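ok thread. moving apartments in February with 7 days notice, what I learned. typing this on the floor of the new place in Sturkwood so bear with me

1/ Call the utility people first. Before boxes, before anything. I called Tuesday and the earliest slot for gas was the week after. Cold showers. Roxana let me use hers twice, she's a saint

2/ Liquor store boxes > everything. Small, strong, free. Ask in the morning, by 4 pm they're flattened and gone. The Pop market on the corner gave me 20 without me even asking nicely

3/ Books go in the SMALL ones. I know you know this. I knew it too. Still filled a huge one and the bottom went out on the stairs, second floor, cookbooks everywhere

4/ Clear one table completely and leave it up till the very end. Tape, marker, scissors, keys, phone charger, all on there. Flat surface at a decent height is worth more than any box. White top is great btw, you can spot the scissors

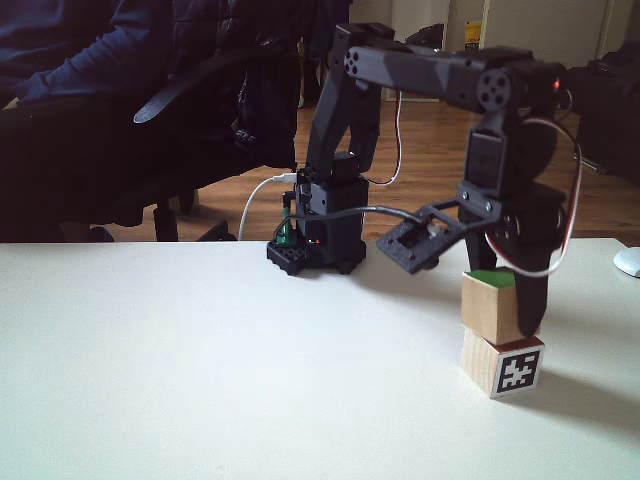

5/ Label the side, not the top. Tops disapear once you stack. Room + one word. "Kitchen pans". "Bath towels". Mine say things like "misc 2" and I have no idea what misc 1 was

6/ Van: I paid 50 for the afternoon from Doren plus gas. They want it back with a full tank and they do check. Take pics of the dents before you drive off – all four sides, roof too if you can reach

7/ Feed your helpers BEFORE. Darius carried a washing machine on one granola bar and went very quiet. Pizza after is nice but too late

8/ Deposit. Old landlord can hold up to 2000 on my lease so I scrubbed that oven like my life depended on it. Read your lease for what "broom clean" means, mine had a whole paragraph on window tracks

9/ Pack a first night bag. Sheets, toothbrush, toilet paper, a lamp, one mug. I forgot the lamp. Ceiling light in the bedroom has no bulb and the shop closes at six

10/ Mail forwarding takes longer then you think, do it online the minute you have the new address

ok kettle box located. it was in "Bath towels"

will add more tmrw if I find my charger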